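衣物整理自动化项目 设备采购与预算进展报告

致:Kwadwo Alhassan 先生
日期:2022年11月12日

Kwadwo先生您好:

上次通话以后,一直想找个整块的时间把设备这边的情况好好跟您讲一讲,结果拖到今天才坐下来写,还请您多包涵。这一期没有太多曲折,主要是钱花在哪里、还打算花在哪里,以及有几处我们自己也拿不太准,想听听您的意见。篇幅可能稍长一些,您可以先看预算那一段,其余的等有空再慢慢看。

先说机械臂。当初申请书里写的是一次买齐,后来跟Zokasau的销售谈了几轮,我们改了主意,决定分两批走。第一批的款项已经付清,设备验收也做完了,验收单和发票都附在财务附件里。第二批共2台,报价已经拿到,还没有签字。之所以没急着签,一来是交货期要看他们年底的排产,二来我们想先把手头的工位用熟一点,免得买回来又发现安装高度或者走线的方式要改,那样就太可惜了。

夹爪这一项花的心思比预想的多。原先预算里只列了标准的平行夹爪,价格合适,备件也好买,抓硬质的东西一点问题没有。可是我们做的毕竟是衣服,薄薄的一件T恤摊开来是一个样子,揉成一团又是另一个样子,夹得浅了会滑,压得深了又容易连桌布一起带起来。组里为这件事讨论过好几回,有人主张直接换软指,有人觉得先把指尖换成带纹路的胶垫就够了,各有各的道理,我听着都觉得有理(这大概也是我拖着没下单的一个原因)。
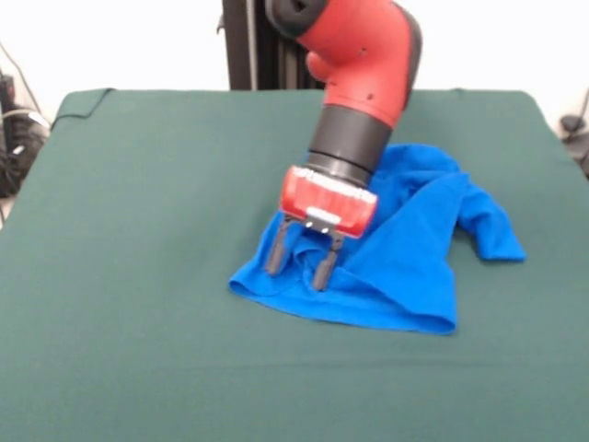

目前的打算是平行夹爪继续用,另外从Ojeda订一套可更换的指尖,先小批量试用。这样做的好处是不动机械接口,控制程序也基本不用重写,万一试下来不理想,损失也有限。软指的方案我们没有放弃,只是想挪到下一个预算年度再谈,到那时手里有了对比数据,跟您开口也更有底气一些。

台面和耗材看着是小钱,积少成多也不容小看。桌布的颜色和材质会影响识别,所以我们想把各工位统一成同一种布料,一次买足备用的量。练习用的衣物这一期计划添置80件,以童装和小号T恤为主,颜色尽量挑得杂一点,深的浅的都要有。采购的同事问过能不能买二手的,我个人很赞成,洗过多次的布料更软,也更接近日后真正要处理的东西,就是开票麻烦些,想请您那边的财务帮忙确认一下,这类票据能不能报。

再说维保。Plostia给出的方案是36个月,含上门检修和易损件更换,不含夹爪。乍一看总价偏高,我们起初也想过只买短期的,到期再续。后来把短期方案的续费条款仔细读了一遍,发现续签时要重新评估设备状态,价格没有上限,心里总觉得不踏实,所以倾向于一次签长约。合同草稿已经请学校法务看过,提了几处措辞上的修改,等对方回复。

预算执行方面,设备费的支出在批准的额度之内,耗材费预计会略有超出,拟从差旅费里调剂。今年的几次会议都改成了线上,差旅这一块本来就有结余,调剂以后总额不变。调剂申请表随报告一并寄上,麻烦您过目之后签字寄回。

场地也顺带提一句。Olley楼的那间屋子供电做过核算,第二批设备进来以后,现有线路是够用的,不过插座的位置不太理想,电缆要从墙边绕过去。我们请后勤报了个改造价,数目不大,可以走学院的维修经费,不占用您这边的资助。

接下来有2件事要请您定夺:第二批机械臂是在本年度内签约,还是顺延到明年;维保长约是否同意一次性付清。如果能在11月底以前给我们一个答复,采购流程就能赶在年终关账之前走完。当然,您要是觉得哪里还需要再斟酌,我们随时可以约个电话,或者请您过来坐坐,看看工位,也跟组里的年轻人聊聊,他们一直盼着您来。

感谢您一直以来的耐心和支持。明细表、报价单和合同草稿均见附件。

项目组 敬上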